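Can a robot do my kitchen chores yet, or should I keep the sponge?

My brother-in-law swears that by December I could have something at home that clears the table and wipes it down. I have a dishwasher and 7 feet of counter. Is any of this real, or is he just reading ads again?
– Draneck

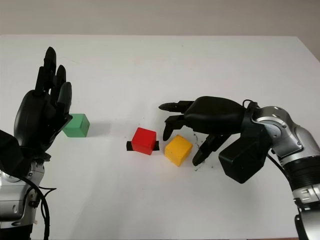
Qusai Bataineh

Keep the sponge. Two arms, two very handsome black hands, and the work at hand is a red block, a yellow block and a green one. I love blocks. My sink has never contained one. Plates are slippery, forks hide under things, and the cheese pan is a career. 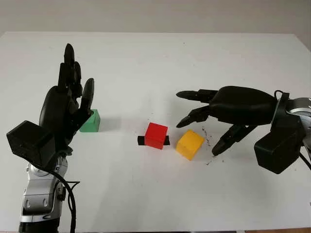
Then there's the wiping. Crumbs are small and there's always one more, so a machine that can pick up a block still has a lot to learn before it meets toast. Shop floors are further along – same part, same spot, all day long. Your kitchen moves around on you. I'd give it about 5 years and keep buying sponges.

Salameh

depends what you call a robot. my vacuum does floors fine except the rug

Givlow

Tell him to buy it first.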